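Visit report: Stusten open day, usability and interface track
Wednesday, July 27, 2022

Print this page | E-mail this page

Stusten opened its design floor to outside visitors for one afternoon. I attended for the interface track, which covered three projects: the Hiler booking flow, the Rathore component library and a short session on test methods. Registration was by web form. The form asked for a phone number twice and rejected spaces in both fields.

Hiler is a room and equipment booking tool for office buildings. The team is replacing a five-step flow with one of 2 steps. The old version asked for date, floor, room, equipment and confirmation on separate screens. The new one puts date and room on the first screen and everything else on the second. The prototype was loaded with 1,999 bookable items so that search and filtering could be tried at a realistic size. Filtering by floor was quick. Filtering by equipment was slower, and the list redrew from the top each time a box was checked, so the scroll position was lost. The team had this logged already.

Error messages were the better part of the demonstration. Each message states the field, the problem and the accepted format, and it stays on screen until the field is corrected. Focus moves to the first bad field on submit. I tested this with the keyboard only and found one dead end, in the date picker, where Escape closed the whole form.
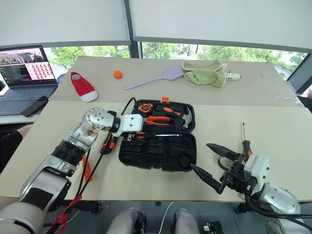
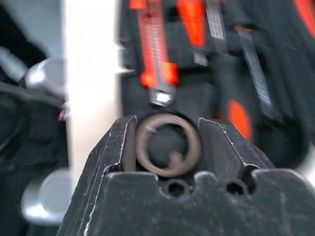
The Rathore library holds 244 components, of which 100 are marked stable. The rest are drafts or duplicates left from two earlier products. Each stable component has a usage page, a code sample and a list of states. Contrast was discussed at length. The default dark theme sets black controls on a near-black panel, and edges are hard to find at low brightness. Pale lines on a black surface read well even when they are thin and irregular, as the scratches on the black gripper fingers do in the second photo, and a one-pixel light border would give the controls the same separation. The team prefers a lighter fill. Both options go to test with the next release.

The session on test methods was shorter than scheduled. Stusten runs moderated sessions on early prototypes and unmoderated ones after that. Task completion and time on task are recorded for both, but the two sets are kept in separate spreadsheets with different task names, and comparison is manual. I would have liked to see a full task script. The one handed out stopped after the login task.

Slides for Hiler are to be posted on the event page. The Rathore documentation requires an account.

Related items
- Brendis style guide: first impressions
- Keyboard testing of date pickers
- Notes from the June forms workshop
- Naming tasks in unmoderated tests

Contact | Copyright 2022 | Back to top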